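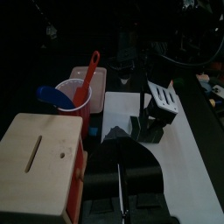 DANCE HISTORY 371 — Notes for week 4
Story ballet: how the thing is put together
Handed out December 24, 2004. Read before we meet again. Yes, over the break, sorry.

1. Words you need

Libretto. In ballet this is the written plot, scene by scene. Not sung. Often printed and sold at the theater so people could follow along. When the libretto and the stage action disagree, note both.

Divertissement. String of dances that don't move the plot. Usually at a wedding or a party, usually last act. Reason to have one: every rank in the company gets something to do.

Variation. Solo. Short, a minute or two.

Pas de deux, grand form. Entrance, adagio, his variation, her variation, coda. Learn the order, I will ask.

Mime. Set gestures with set meanings. Hands circling over the head = dance. Hand to ring finger = marry. Crossed wrists, fists closed, pushed down = death. Companies have cut a lot of this since the 19th century and some plots make no sense without it.

2. Giselle (Paris, 1841)

Music Adolphe Adam. Two acts, and they are nearly two different ballets.

Act I — village, daylight, harvest. Heavy on mime. Albrecht is a nobleman passing as a peasant. Hilarion finds him out. Giselle goes mad and dies. The mad scene repeats steps and tunes from earlier in the act, broken up. Listen for the daisy music coming back.

Act II — forest, night, white costumes. The wilis, girls who died before their weddings, make men dance until they drop. Almost no mime except from Myrtha, their queen. Watch how the corps is used: lines crossing, arabesques traveling through each other on one leg. Applause nearly always starts there, on every recording I own.

Question to think about: is Albrecht forgiven, or just let go? Productions differ. Look at the last minute only and decide from that.

3. Two stagings to compare

Okivari Ballet. Keeps the long mime for Giselle's mother in Act I, where she warns about the wilis. Slow tempos in Act II. Painted cloths, old fashioned, I like them.

Radebe Dance Theater. Mother's mime is gone, replaced with a short dance for the friends. Act I moved to a mill town. Hilarion gets a lot more to do and is the best thing in it. Act II is close to the standard text, which is strange after that first act. Bring this up in discusion.

Both are on reserve at the Zenel Library, call desk, ask under 1011. In-building use only. The Radebe tape has no sound for the first few seconds, don't adjust anything.

4. Pointe work, quick

Shoes in the 1840s were soft slippers with darning at the tip. No hard box. So balances were brief, and a lot of the floating effect came from jumps, wires and gaslight. When you read a review that says she "hardly touched the ground," think about the shoe first. Later shoes got stiffer and the steps changed along with them — multiple turns, long held balances, hops on pointe. Part of what we call Giselle today was added or reworked in St. Petersburg decades after Paris.

5. For next time

Read: Kenusix course pack, the section on Russian revivals. Skip the appendix.
Watch: Act II, both stagings, all the way thru.
Write: 2 pages, typed, on one entrance. Any character. Where they come in from, what the music does, what the rest of the stage does while it happens. Plot summary does not count toward the length.

Listening quiz moved to the week after. Same pieces as the sheet, plus the Act I waltz.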